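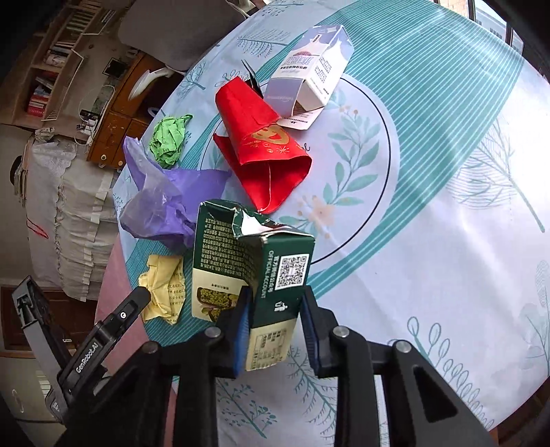

Tomos Trevor believes a tablecloth should be ironed only when guests are coming, and he repeated this to me twice. In Mistoton many families do not agree with him. They iron every cloth on the day it is washed, fold it in four and put it in the drawer with a piece of soap.

I came to this town in January to write about its linen shop, Núñez, and I stayed longer than I had planned. The shop keeps 247 patterns in a thick book. You turn the pages slowly, and the owner waits and does not push you. Most buyers ask for pale colors. The older ones ask for the cloth their mother had, and sometimes the pattern is still there.

A cloth from Lirnberg costs more, but the hem is sewn by hand. I bought a small one for my kitchen. After nearly 18 washes the print is a little weaker, and I like it better now. Coffee stains I treat with cold water and salt, as they taught me in the shop. For wine I still have no good method.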